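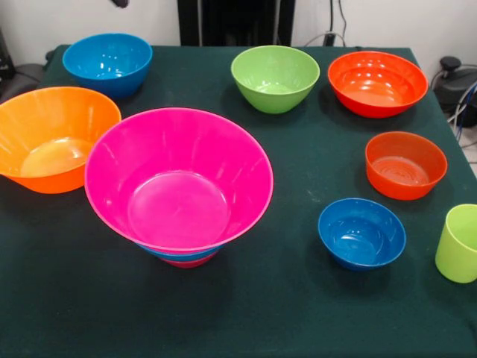

Jeferson Rezende me pidió que empezara por lo que importa: si con el kit Karari se consiguen demostraciones que sirvan para entrenar o solo una carpeta enorme de vídeos bonitos. Él venía de grabar con otro sistema y se había pasado medio invierno tirando episodios a la basura, así que la pregunta tenía su mala leche. Pues mira, Jeferson: sirven. Y además me lo he pasado en grande recogiéndolas.

Reseña del kit de recogida Karari (mando, programa de grabación y juego de tareas de mesa)
2023-02-02

Llevo tres semanas con él, casi siempre por las tardes, y he guardado 42 sesiones. Lo uso con un brazo que ya teníamos montado en el taller de Zamani, de modo que no puedo opinar sobre el paquete completo con brazo incluido. Lo que yo he comprado es la parte de enseñar: un mando que se mueve con la mano, el programa que lo registra todo y un cuaderno de tareas con cacharros de cocina, que es lo que más he exprimido. Cuencos y vasos, básicamente. Apilar, meter uno dentro de otro, poner de pie lo que está volcado.

Empiezo por el mando, que es una delicia. Pesa poco, el gatillo de la pinza tiene un recorrido largo y se nota cuándo estás cerrando de más (el mío anterior era un interruptor disfrazado de gatillo, o abierto o cerrado, y a correr). Con este se puede apretar un poco, dudar, aflojar y volver a coger el borde del cuenco por otro sitio. Y esa duda queda grabada, que es justo lo que quieres que el modelo vea de vez en cuando. El primer día me dolía la muñeca al cabo de una hora. Bajé la escala de movimiento a la mitad y se acabó el problema.

El programa de grabación es más feo que un lunes pero está muy bien pensado. Un pedal para empezar, el mismo pedal para terminar, y otro para marcar el episodio como malo. ¡Con el pie! Parece una tontería hasta que te acuerdas de todas las veces que soltaste el mando para buscar el ratón y el brazo se quedó haciendo cosas raras en la cola del episodio. También deja escribir la instrucción antes de grabar y guardar varias versiones de la misma frase, así que no acabas con miles de ejemplos que dicen exactamente «apila los cuencos».

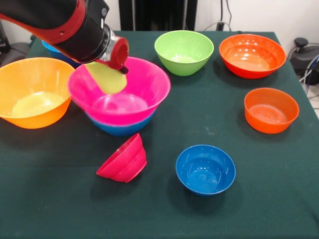 Donde de verdad me ha ganado es en el reparto de posiciones. Antes de cada episodio el programa propone una colocación de salida y te la enseña sobre la vista de la cámara, en transparencia. Tú pones las piezas más o menos donde dice y grabas. Yo era muy escéptica con esto – me parecía burocracia – y resulta que mis colocaciones «al azar» eran siempre la misma con pequeñas variaciones: lo grande a un lado, lo pequeño delante. El mapa de cobertura que saca al final de la semana me dio bastante vergüenza. Desde que hago caso a las propuestas, el mapa se ha ido rellenando y el modelo de prueba ha dejado de buscar el cuenco pequeño siempre en la misma esquina.

También me gusta que los colores entren en la tarea. Si la instrucción dice «el azul» y hay más de un azul en la mesa, el programa avisa y te pide que concretes tamaño o sitio. A veces le digo que pase, porque quiero ejemplos ambiguos, y los aparta en una carpeta propia con su etiqueta.

Los cuencos brillantes, eso sí, tienen su miga. El plástico devuelve la luz del techo y las primeras sesiones las grabé con una lámpara de más que metía reflejos por todas partes. Pouran Ranjbar me aconsejó no quitarla siempre, sino grabar unas tardes con ella y otras sin ella, y apuntarlo en las notas de sesión. Hay un campo para eso. Úsalo desde el primer día, que yo no lo hice y ahora tengo siete sesiones con un «¿luz?» en la casilla.
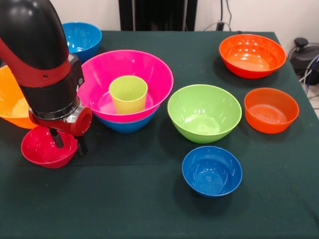
La pinza sobre el cuenco rojo pequeño, con el vaso de pie dentro del rosa.

Cosas que mejoraría. La exportación es lenta, mucho. Un lote entero lo dejo convirtiéndose mientras ceno y hay noches que ceno dos veces. El manual en español se queda a medias: los capítulos de calibración están traducidos y el de sincronizar cámaras sigue en inglés, con capturas de una versión antigua. Y el pedal de descartar está demasiado cerca del otro; he mandado a la papelera tres episodios estupendos con la punta de la zapatilla. Se recuperan desde el menú, pero el susto te lo llevas. Al final separé los pedales con una tira de velcro y listo.

Sobre el soporte técnico solo puedo hablar bien. Escribí a Clalulura, que es quien lo distribuye por aquí, porque el reloj de una cámara se me iba respecto al del brazo, y me contestaron esa misma tarde con un archivo de configuración y una explicación que entendí a la primera.

¿Y comparado con el de Drerholm? Lo tuve prestado un tiempo. El mando de Drerholm es más preciso para piezas pequeñas, tornillos y conectores, y si tu trabajo va por ahí yo lo miraría antes. Para vajilla, cajas, ropa y cosas de ese tamaño me quedo con Karari sin pensarlo mucho, porque cansa menos y al cabo de la tarde has grabado más episodios buenos. Para mí eso pesa más que el milímetro.

Mi objetivo es llegar a 4.000 demostraciones de apilado y luego empezar con tareas de dos pasos, del tipo coger el vaso, dejarlo dentro de un cuenco y seguir con otro. Ya he probado unas cuantas y el editor permite partir el episodio por la mitad y ponerle una frase a cada trozo – otra maravilla que descubrí tarde, escondida en el menú de revisión.

Si alguien lo tiene funcionando con dos brazos, que me escriba en los comentarios. Me interesa sobre todo cómo repartís los pedales.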